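I have been meaning to write about the spare bedroom since August, and every time I sat down to do it I remembered something in there that still wanted doing, so up I got again and off I went. But the kettle has boiled, the sheets are on, and I think if I wait for the room to be properly finished I shall be waiting until I'm a hundred. So, the spare room!

For those of you who are new, this is the smallest bedroom at the back of the house, the one that has been (in order) a nursery, a place to keep the ironing, and a sort of holding bay for anything we couldn't face taking to the tip. When my aunt Bohumila Machala announced she would like to come and stay for 12 nights, I opened the door, looked in, and closed it again. Then I had a biscuit.

The bed was the first decision and it took far longer than it should have. I had a shortlist, and I'm slightly embarrassed to say that I had given it its own page in the notebook. There was one called the Hollis, which was handsome but came up so high off the floor that I'd have needed a step, and one called the Berkley, which had drawers underneath that I very much wanted until I measured and found they'd open straight into the wall. In the end we went for a cream upholstered daybed, which I had always thought of as a thing for people with conservatories. I was wrong about that. It's soft all round, so you don't bark your shins on it in the dark, and in the daytime it makes the room feel like somewhere you might go and sit with a book.

Getting it upstairs was another matter. It came in two boxes and the second one got as far as the turn in the stairs and stopped. My husband said a few things, I said a few things, and we took it out of the box right there on the landing and carried it up in bits. I'd recommend doing that from the start if your stairs are anything like ours.

Then bedding. I know there are people who are adventurous with sheets and I admire them, but I always come back to white. You can wash it hot, you can borrow a pillowcase from another room and it doesn't show, and it makes even a small room look as though someone has opened a window. The one I chose has a bit of texture along the edge, so it doesn't look too much like a hospital, and I've let it hang over the side because I like the look of that even if it means it's forever getting caught under somebody's foot.

And the bolster! I must tell you about the bolster. I'd gone into Zundley for picture hooks and nothing else, and there it was on the end of a shelf, mustard and pale yellow checks, like a very cheerful sponge cake. I walked round the shop with it under my arm while I pretended to be thinking it over. It cost rather more than the picture hooks. I have no regrets, and I still haven't got any picture hooks.
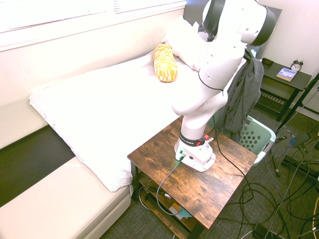
*The yellow bolster in its place by the pillow, and the mint-green laundry basket over on the carpet.*

The wooden table beside the bed is the piece I get asked about most. It's got a dark, knocked-about sort of top, black metal legs and a shelf below, and I love it because it already looks as if it's had a life, so I never have to worry about putting a mark on it. I gave it a good going over with beeswax when it first came into the room, and then another the week after, and it drank up both.

The other little table, the dark one against the wall, is where I've put the things I think a guest might like to find. There's a paperback with a pale blue cover (I'm halfway through it myself, so I shall have to read fast or come in and borrow it back) and the twin-bell alarm clock. I do have a soft spot for that clock. It's round and silvery and makes the most dreadful racket, and I've told my aunt she's under no obligation to set it. She is up at six every morning of her life, so I doubt she'll need to.

I went back and forth about the laundry basket. My first thought was a wicker one with a lid, but wicker snags everything I own, and then I saw the mint green and thought how fresh it would look on the grey carpet. It has all those little holes in it, so the air gets through, and it weighs next to nothing when you're carrying it down to the machine.

As for the carpet, it stays. It's grey, it's low and it hoovers up nicely, and we've got far too many other things to spend the money on. I did tackle one mark by the door with a bottle of Clavex that had been under the sink for years. It took two goes and a lot of dabbing, and I can still find the place if I look for it, but I'm the only one who ever would.

The blinds are pale ones, and I gave them a proper clean, slat by slat, with an old sock over my hand. It took the best part of an afternoon and two episodes of a radio play I couldn't follow. We get such good light on that side of the house, though, and I do like it coming in over the bed.

Still to do: a hook for the back of the door, a lampshade I don't dislike, and something for the long white wall, which will have to wait until I've been back for those picture hooks. If any of you have a favourite sort of lampshade for a small room, do leave me a note underneath. I've looked at so many now that they've all started to look like hats.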